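Testers wanted for the Yule two-armed bench kit

Posted in April by Heather Gillies

Print this page | E-mail this to a friend

Right, I need some people! Specifically I need 6 people who don't mind spending a few sessions with a pair of robot arms and then telling me, at length and without being polite about it, what they thought.

I'm Heather, I look after the try-outs at Gukeck, and for the past good while I've been living with a thing called the Yule. It's a kit: two arms, a gripper on the end of each, the cables and brackets that go with them, and the software you use to teach it little jobs by guiding it through them. We sell it (or will do very soon) to small workshops, college departments and the sort of person who has a business in a unit behind their house and does far too much fiddly work by hand. The Yule is meant for exactly that fiddly work. Picking up a small thing, passing it from one hand to the other, putting it down somewhere sensible. You'd be amazed how much of a working day is that.

We've tested it to death ourselves, of course, but we all know it too well. Brendan Phelan wrote most of the teaching software and he can get the arms to do anything he likes, and that tells me nothing at all about what it's like for someone who opened the box that morning. I want the person who opened the box that morning. I want to see where you get stuck and which page of the manual makes you swear.

So what would you be doing? Sessions are in our place at Rullonstead, up the stairs over the old print shop (there is a lift, it's slow, but it works). You'd come in for 3 sessions, each one an afternoon, starting at half past one and finishing when we've run out of biscuits or five o'clock, whichever comes first. In the first you set up the kit from the printed guide with me sitting in the corner keeping my mouth shut, which is harder than it sounds. In the second you teach it a handover, one gripper to the other, with a small light object. In the third you bring a job of your own. Agnes Cowie came in for our trial run and brought in some of the bits she uses for repairing fountain pens, and we had such a good afternoon with it that I've kept that slot open for everyone. 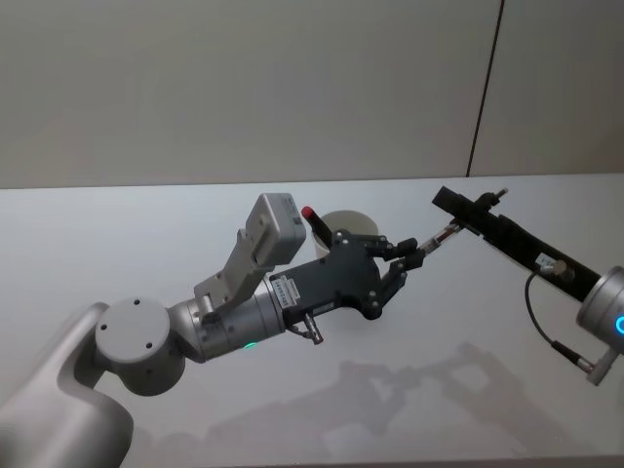
The handover is the part I'm keenest to hear about, by the way. It's the bit people ask for first and the bit where the settings matter most: how hard each side squeezes, how long the two of them both hang on, which one lets go. There's a slider for every one of those and I have a strong suspicion we've given them daft names. Levente Kerekes, our mechanical chap, would also like your opinion on swapping the fingers over, so expect to be handed a hex key at some point.

Who am I looking for? Mostly people who work with their hands and have never used a robot. Jewellers, model makers, lab technicians, people who pack small orders, people who mend things. If you've used robots before then I'd still like a couple of you, but please say so when you write, and say which kind. You need to be over eighteen, and comfortable reading a guide in English. You don't need to know any programming. If you use a wheelchair or would like to work sitting down, tell me and I'll have the bench set at the right height before you arrive. Left-handers very welcome, we're short of them!

A word on safety, as my mum would want to know. The arms run at a slow teaching speed for all of this, you'll have a stop button within reach the whole time, and one of us is in the room from start to finish. Long hair tied back, please, and no dangly sleeves or lanyards. We'll go over everything before anything is switched on.

Now the money. It's £1000 in total for all three afternoons, paid after the last one, plus your bus or train fare if you keep the ticket. If you have to drop out partway we'll pay you for what you've done. Tea, coffee and the biscuits are on us, and Gillespie Laing makes a very decent soup if you want to come a bit early and have lunch.

We'd like to record your screen and your voice while you work, so that I can go back and find the moment you started sighing. We don't film faces. The recordings stay with our team and get deleted after 6 months, and you'll get a form about all of it to read at home first. You can ask us to bin yours sooner if you change your mind.

You should know that the Yule isn't finished. The guide is a draft, the carry case hasn't turned up yet, and the software still calls itself Koson in a couple of menus, which was its name before somebody had second thoughts. If you spot one, write it down, I'm collecting them.

To put yourself forward, e-mail me a few lines: what you do all day, whether you've touched a robot before, which afternoons you can't manage, and what sort of job you'd bring to the third session (a rough idea is fine, and so is "no clue yet"). No CVs please, I won't read them. I'll write back to everyone, even if it takes me a little while, and once the places have gone I'll keep a list for the next round in case you'd like to be on it.

Heather Gillies
Gukeck, Rullonstead

E-mail Heather | Print this page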